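Workshop Tips: Getting a Simulated Gripper to Behave Before You Trust It With Your Cupboards

Posted by Evangelia Koutsoukos in Workshop Tips, Software Corner

Pull up a stool, because this one runs on a bit! Several of you wrote in after the March column asking how I set up the practice kitchen on my computer, the one where the arm learns to reach around furniture before anything real gets bumped. I've been tinkering with it in my back room in Pranitville for a good while now, and I have made most of the mistakes you can make, so you may as well have the benefit of them.

Start with the view from the wrist

I know it's tempting to park the camera way up in a corner where you can admire the whole room. Do have one there if you like (I do), but spend your first evening looking out from the hand. Up close, a big flat panel is just a patch of color, and your perception code will see it that way too. Mine used to call any large dark patch a shadow and plan a path straight into it. I now keep a folder of awkward close-ups and run every new version of the detector over it before I change anything else.

Give each surface its own color

My friend Borghild Eklund talked me into this and I grumbled the whole way. Plain, flat colors look dull, I'll grant you, but when a box and the wall behind it are nearly the same brown you will spend your Saturday chasing an edge that your own eyes can barely find. Pick colors a good step apart, write them down in the scene file, and save the pretty textures for later.

Keep the fingers in the picture, and tell the software they're fingers

A wrist camera sees the gripper nearly all the time, and how much of the view it takes up changes a great deal. If you don't mask it out, the planner may decide there is an obstacle right in front of the hand and refuse to budge. Draw the mask from the joint positions so that it moves along with the fingers. A mask painted once by hand is fine until the first time they open or close, and then you're back where you began.

Two gripper views, first with teal and taupe surfaces ahead, or else with a good deal of finger in the way:

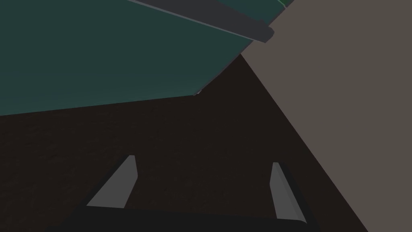
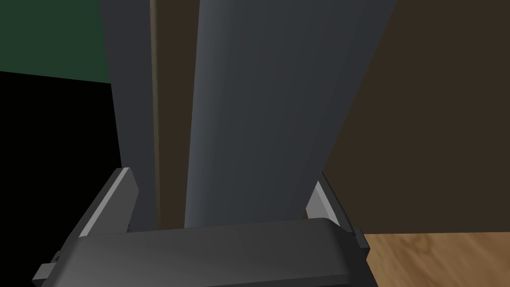
Turn up the lights, then turn them down again

Get everything working in a nicely lit room first. After that, dim it a little at a time and see where the edge finder gives up. I step the brightness down in 11 stages, which is probably fussier than you need, but it's a pleasant job to leave running while supper is in the oven. Where an area comes out solid black, have the program mark it "unknown" and keep the hand away from it. Please don't let it mark such a spot "free." I lost a whole simulated shelf that way!

Save your seed

Every run in my setup, which I call Kinow for no good reason, starts from a random seed, and that little number decides where the furniture lands. Write it at the top of the log. My worst run ever was seed 3116, with the hand going round and round a cabinet corner like a dog settling down to sleep, and I still use it as a test each time I touch the planner. If you forget to save the seed you'll never see that same muddle again, and you'll miss it when you want to fix it.

Leave yourself some elbow room

Add a margin around everything the arm might touch. I use 2 centimeters for walls and boxes and a bit less for whatever it's supposed to pick up, otherwise it can't get close enough to grasp. Check the margin on the outside of the gripper as well, brackets and all. I had modeled only the fingers at first, and the housing sailed through the side of a cabinet without a peep from the collision checker.

Next time I'll get to drawer handles, which Borghild has been asking for, and I'll put up my notes on naming your log files so you can find them again.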